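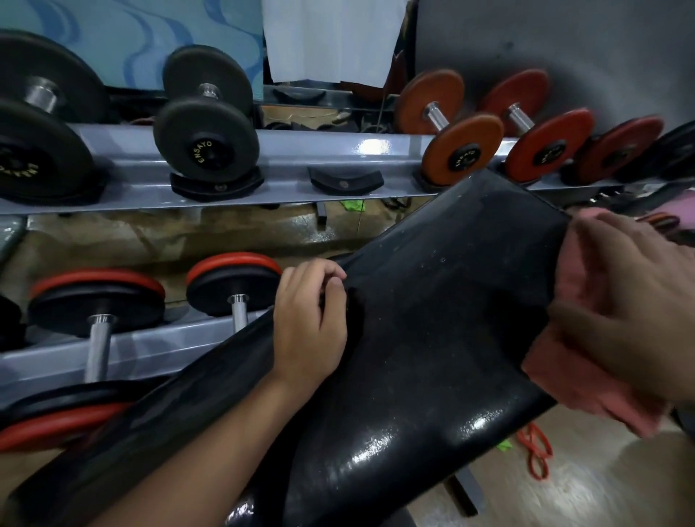
Zahira Sopacua asked us at the desk whether it really matters if you wipe the bench before you use it or only after, and she got such a long answer that we decided to write the whole lot down. So thank you, Zahira! These are the cleaning questions that come up most at the Farnirstead weights room, with the best answers we have.

Before or after?

After, always. Before as well, if you like. The wipe afterwards is the one everybody is counting on, so please don't skip it even when you've only done one set and feel you've barely touched the thing. If you prefer to start on a bench you've wiped yourself, go for it, plenty of people do and no one will be offended.

Which bit of the bench do I wipe?

All of the black vinyl, please, top and sides. Most people do a lovely job of the middle and forget the ends. The head end gets hair products and face sweat, and the rim gets gripped by hands every time someone shifts along or moves the bench. Hold the pad steady with one hand and work the cloth round the end with the other, folding it over when the first side gets grubby. It takes no time at all once you have the knack.

What do I wipe it with?

A folded cloth and the spray from the bottle. Spray the cloth and then wipe, please! Spraying straight on to the pad sends liquid into the seams, and it also drifts on to whatever is nearby, which might be somebody's water bottle.

Can I bring my own cloth?

Yes, and we love it when people do. Any soft cloth will be fine, microfibre or an old cotton T-shirt cut up. Please don't bring anything scratchy. Green kitchen scourers are brilliant on a roasting tin and terrible on vinyl.

Is the colour of the cloth important?

For ours, yes. Pink is for benches and mats, blue is for handles and machines, and yellow stays in the changing rooms and should never, ever come out of them. Your own cloth can be any colour you fancy (except yellow, if you can manage it, as we will chase you).

What is in the spray?

Jomeck Mild, mixed with water. We make it up 200 ml to a two-litre bottle, so top it up with water to the 2000 ml line and give it a gentle swirl. Shake it and you'll be pouring foam for the rest of the morning. If a bottle is empty, hand it in at the desk and we'll fill it.

Can I use bleach or the alcohol wipes from my bag?

Please don't. We were keen on alcohol wipes ourselves for a while, and two of the old benches went dull, then stiff, then cracked along the fold. Once vinyl has cracked it soaks up sweat and there is no getting it properly clean again. Mild soap solution and a bit of rubbing does a cracking job (sorry) and the pads stay supple for years.

There are still little white specks after I've wiped. What are they?

Dust and fluff, most of the time. Black vinyl shows everything! Chalk will do it too, and so will a towel that sheds. Go over it once more with a clean, dry side of the cloth and they should lift off. If you can feel a speck as a rough spot with your fingertip, it may be damage to the surface, so do tell us.

Should I leave it wet or dry it off?

Dry it, please. Beads of liquid left on the pad make it slippery for the next person, and lying down in somebody else's puddle is no fun even when you know it's only soap. One pass damp, one pass dry.

Do the dumbbells need wiping too?

The handles do. Metal handles have all sorts of tiny places for sweat to sit in, so wrap a blue cloth round the handle and twist. The round ends only need a proper clean once a week, and we do that ourselves. Please keep the spray away from the gap where the handle meets the weight.

What about the rack and the rubber cradles?

We clean those on our Big Wipe mornings, when every dumbbell comes off and the shelves get done from end to end. You'd be amazed what collects in a cradle: hair bobbles, chewing gum, a surprising number of earbuds. In between times, all we ask is that you put the dumbbell back in its own cradle, and that you don't fill an empty one with your keys and phone.

Can I help with a Big Wipe?

Oh, please do! The next one is in April 2024 and the sign-up sheet is at the desk. Wear something you don't mind getting damp. It's sociable, there's tea, and lifting every single dumbbell off and back on again is a decent workout in itself. The December one had music and mince pies and went on far longer than it needed to.

How are the cloths washed?

Hot, with ordinary powder and no fabric softener. Softener leaves a coating on the fibres, and then they push the wet about without picking it up. Used cloths go in the Sitompul bin by the door with the lid shut. We have 300 cloths going round, so there should always be a clean one, and if the shelf is bare then somebody has forgotten to empty the dryer and a nudge is very welcome.

I've found a tear in a pad. What now?

Tell the desk and stop using that bench. A small nick can be patched if we get to it early. We use Homura repair patches in black, which are very nearly invisible when they go on flat, and the bench has to rest overnight afterwards. Please don't use sticky tape, however kindly meant. The glue creeps out round the edges and picks up every bit of fluff in the building.

I've got sensitive skin. Any advice?

Put a towel down, whatever state the bench is in. You can also ask us for a cloth with plain water and go over the pad again after the soap. A few regulars do this and find it much more comfortable.

My question isn't on the page!

Ask at the desk, or drop a note in the box beside the clean cloths. We add new ones whenever we get them, and we really do enjoy talking about this.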